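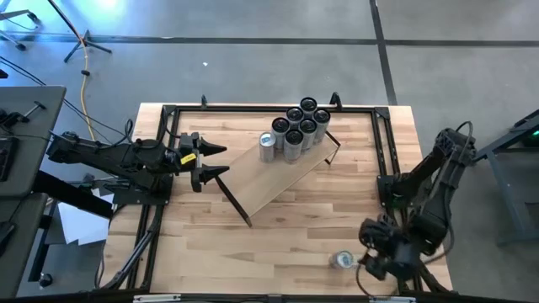
*Fig. 1. Cans on a propped board. One can lies on its side on the tabletop.*

## Unit 4: Stacking, shelving and the trouble with "stable"

Most of you will arrive having read the Zultmont guide to small stores, which says that a shelf is stable if it "does not move under normal use". I would like you to be suspicious of that sentence. It leaves out what normal use is, and who decides. A shelf that sits still all night in an empty larder has passed no test worth the name.

Take the board in Fig. 1. It is thin, it rests on two thin black rods or legs, and it holds seven cans standing close together. They are upright, so people tend to call the arrangement sound. All we can say from a single view is that they were upright at that moment. The eighth can, on its side near the edge of the table, tempts everyone into a story about a fall. Please resist it. It may have rolled off, or it may have been laid there. I have marked too many scripts that treated a guess as evidence.

### Where the weight goes

A full can of the sort we use in class has a mass of about 330 g. Seven of those come to a little over 2.3 kg, which a decent board will carry without complaint. Total load is seldom the interesting part. What matters more:

- where the cans stand in relation to the supports
- whether the board can slide or twist on them
- what happens when one can is taken away

The last is the one that textbooks skip. A tight group looks tidy and shares out the load over a small patch, but reaching for a can in the middle means brushing its neighbours. Cans at the outside are easier to lift and easier to knock. Which of these is worse depends on the board, and I don't believe anyone who claims a general rule.

### The Brekila figures

The Brekila leaflet gives a limit of 900 g per support for light boards. I can't find out how they arrived at it. There is no mention of board length, and nothing on whether the load was placed gently or dropped. Use the figure in Exercise 2 because the exercise asks for it, then say in a sentence or two how far you trust it.

Pîrvu's tables are better, if dull. They at least separate a still load from one being moved. Note that the 1973 edition has a misprint in the second column, and the copies in the Midham store room are all of that edition.

### Exercises

1. Sketch the board in Fig. 1 from above, with its cans. Mark the can you would take first and explain your choice. "It is nearest" will not do unless you say nearest to what.
2. Using the Brekila limit and two supports, work out the largest number of full cans allowed. Compare your answer with the figure – and remember that you don't know whether those cans are full.
3. Repeat the sketch with the cans spread out in a single row. Is it any safer? Give one case where it is and one where it isn't.

Bring your sketches to the next session, in pencil. Exercise 3 was done badly in December, mostly by people who had decided the answer before drawing anything.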